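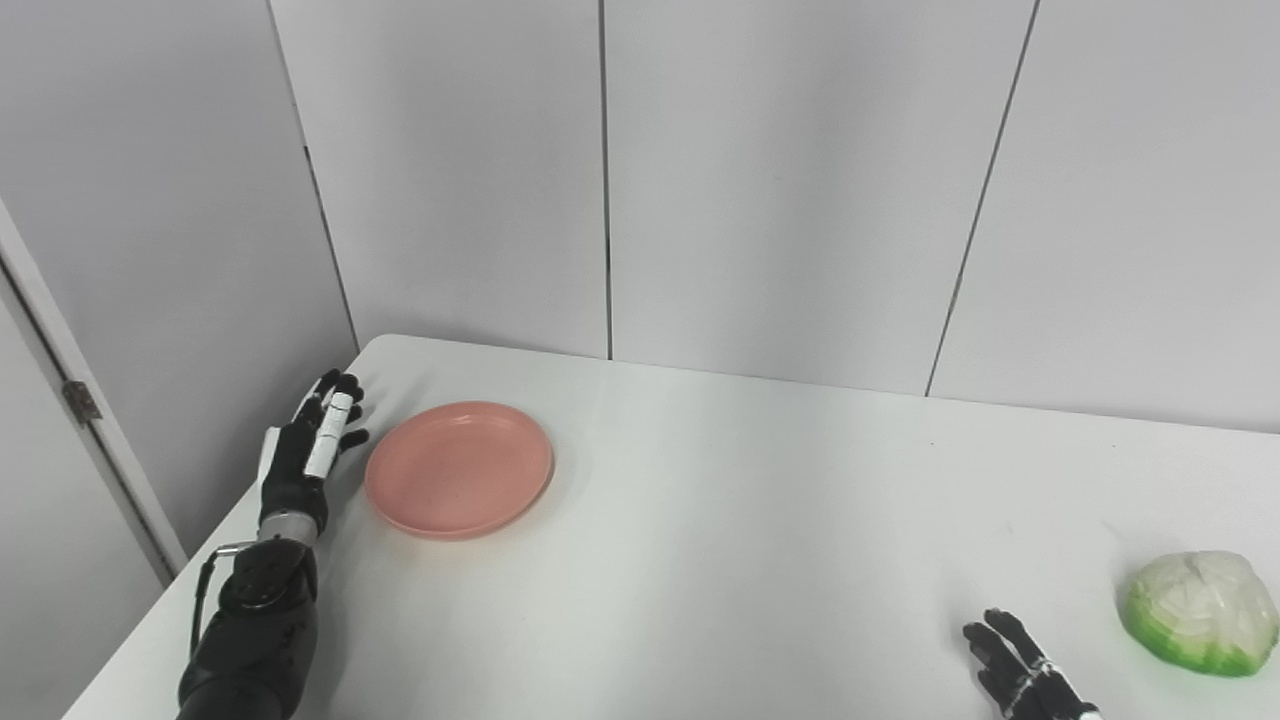

Harkel | Opinion | Home Life

October
By Kirsty Drummond

I've come around to the idea that most of us own too much kitchen table and don't use any of it. Mine is oak, it seats eight, and on a normal evening you could maybe fit a cereal bowl between the mail, the school forms and the thing I bought to organize the mail. So I get a little jealous when I see a plain white tabletop with just two objects resting on it and rounded at the corner so you don't wreck your hip walking past. That's a surface you could roll out dough on! I haven't rolled out dough since we moved here.

My argument is pretty simple. A table should be cleared every night, all the way down, even if the stuff only goes in a box on the floor. My friend Drita Golob thinks this is nuts. She says a messy table is a sign people live in the house, and she has a point — her place is the one everybody ends up at, and we eat standing up half the time with plates balanced on top of the newspaper. It's fun. I still think we'd stay longer if there was somewhere to put our elbows.

What changed my mind was supper, really. We'd gotten into the habit of eating on the couch, four of us in a row facing the TV, and my youngest could go a whole meal without saying a word. I cleared the table one night because I needed to find a permission slip, and then we sat down at it (by accident, more or less) and she talked for 20 minutes about a girl in her class who breeds snails. I had no idea about the snails.
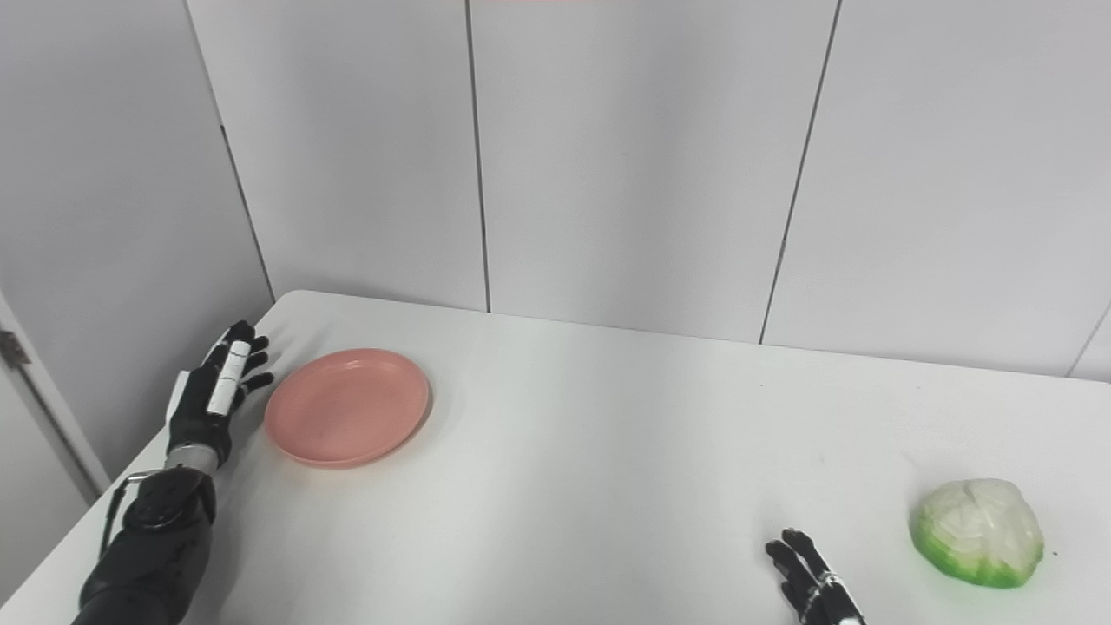

A pink plate and a cabbage on a white table.

And I know, small apartments, night shifts, homework, sewing machines. My brother worked nights for 2 years and the table was his desk, his bench and his pantry. I'm not going to tell him he did it wrong. But if you've got a table and it's buried under catalogs, I don't think that's a storage problem, and I really don't think you need another basket. You need to throw out the catalogs.

I do mine after the dishes now. Some nights I skip it and the mail creeps back, and then we're on the couch again by the end of the week, and I have to start over with the box.

Related
In defense of the ugly lamp — Todor Stoyanova
Why I quit matching my plates — Radka Kolev
Let the kids cook, and let them burn it — Boris Spahić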